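Zirum two-arm cell: setup and upkeep notes

Cell location: Ultthorpe workshop, bay 2
Last revised: 12/10/23

What this covers

These notes are for whoever has to bring the Zirum cell up, keep it running or put it back together after a repair. They cover the arms, the cabling and the mounting plate. The Wirnia control software has its own README in the same folder.

Startup

Check that both arms are clear of the tabletop before switching on. Power the left arm first, wait for it to report ready, then power the right. Run the Xu homing script with the grippers open. If the script stops with error 22, one of the joints has lost its zero and has to be set by hand – see the file joint_zero.txt.

Cable conduit

The corrugated conduit on each arm needs enough slack to loop over the joint housings at full reach. Too tight and it pulls at the wrist connector, too loose and it catches on the gripper. After any change, move the arm through its whole range at low speed and watch the loops.

Mounting plate

Both bases bolt to the black plate along the front edge of the table. Go over the bolts every 70 hours of running time. In September the left base had worked loose and the grasp positions drifted for several days before the cause was found.

The paint on the plate and the wood is old and does no harm. Leave it alone – solvent gets into the connectors.

Laptop and sleeve task

The closed laptop and the grey fabric sleeve go in the middle of the table where both grippers can reach them. Set the laptop at an angle.
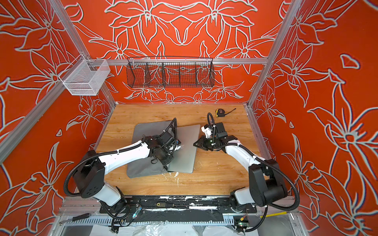

Bring the grippers in slowly from each side and keep a gap between them. The collision check is set in the Wirnia config and should not be turned off to save time.

Open items

- Small boards near the bases still need proper covers
- Spare conduit for the right arm on order, part 71
- Tool list for the hanging baskets not written yet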